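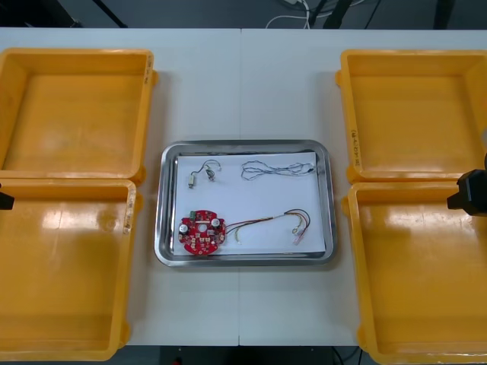 How soon should a tenant report a repair to the landlord?

Report it in writing on the day it is noticed, even if the problem seems minor. A dated message protects the tenant if the damage spreads, and it starts the repair period set out in most leases.

Household Tips for Renters: Repairs, Records and Moving Out
Prepared by the Gralstead Tenant Information Office

Tenants in Gralstead are responsible for ordinary upkeep inside the unit. The landlord remains responsible for plumbing, heating, wiring and the structure of the building. The following practices help prevent disputes over the deposit.

Keeping records

Photograph every room before furniture is moved in. Include the insides of closets, the oven, window tracks and the area under each sink. Send the photographs to the landlord by email and keep a copy.

Store the lease, the move-in checklist and all rent receipts together. Tenants who pay by money order should keep the stubs until the deposit has been returned.

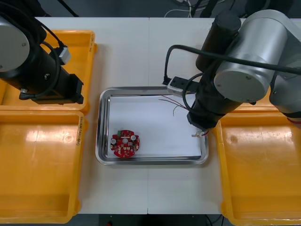

Round red circuit board and wiring in a steel tray.

Small marks and holes

Nail holes may be filled with lightweight spackle. Apply it with a flexible knife, allow it to dry fully and sand lightly. Do not paint over the patch without asking for the original color; a poor match can cost more than the hole.

Scuffs on flat paint should be tested first with a damp cloth in a spot behind a door. Scouring pads leave shiny patches.

Kitchens and bathrooms

Run the exhaust fan for 25 minutes after a shower. Report any mold that returns after cleaning, together with the location and the date it was first seen. Clear hair from the drain each Wednesday or on another fixed day. Chemical drain openers are prohibited under many local leases, including those at the Lonia and Mabaso buildings.

Before moving out

Request a walk-through at least 5 days before the keys are due. Aparecida Assunção of this office can supply the checklist in Portuguese or English. Questions about deposit deductions should be directed to Gemma Penrose.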